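I fold a T-shirt in four seconds flat and I've never once thought about how. So it was a bit humbling to spend Thursday morning with a research group that thinks about almost nothing else — and that has just put out a result showing robots learn the job better when people do it first in their own bedrooms.

The group calls the method Dolent. You pick up a pair of hand-held grippers, the same sort of fingers the robot has, and you do your chores with them. The tools record what the fingers see and how they move, and that recording is what the robot studies later on.
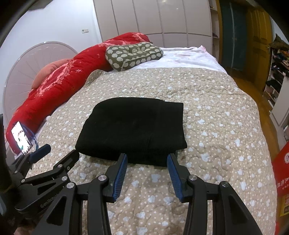
Tess, staff writer, Devance

The new bit is where the recordings come from. Until this year the team gathered everything at one tidy bench in their own lab, with good light and a flat grey top. For this round they went out to real homes and used whatever was there, beds included. A quilted bedspread with wavy stitching and dots all over it is a very different thing to work on than a bench, and a thick black garment folded up on top is no picnic either. You lose the creases in all that black. I certainly did!

They ended up with 500 recordings from homes, and kept 284 of them after throwing out the ones where a fold was dropped halfway or the tools lost track of where they were. Then they trained two versions of the same robot, one on the bench recordings and one on the home ones, and asked each to fold clothes in 6 rooms it had never come across. The bench version managed a decent fold in two of the rooms. The home version managed it in all of them, though it was slow and I'd have redone one or two of the sleeves.

What surprised me is that the home set was the smaller one. The team's thinking is that a bit of mess does the robot good. It has to work out which parts of the view matter (the cloth, the fingers) and which parts it can ignore, like pillows and shoe racks and the telly. 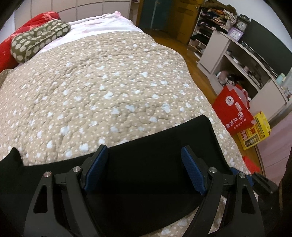
What it still can't do

Dark cloth is the sore spot. With a black garment spread out there's hardly a fold to go by, and the robot often grabs too far in from the edge and brings up a double layer. Fitted sheets are off the table for now — I asked, hopefully.

I had a go with the grippers myself. They're odd for the first few minutes, like wearing oven mitts with opinions, and then your wrists sort of catch on. My fold was lopsided and I was very proud of it.

The team wants to try towels next, and hopes to have more homes signed up by July. A write-up of the method is due out in the same month.

Recent items
Sandhu warehouse trial moves to night shifts
Why the Fendine arm keeps missing the bottom shelf
Can a robot load your dishwasher? We asked
Letters: your worst laundry stories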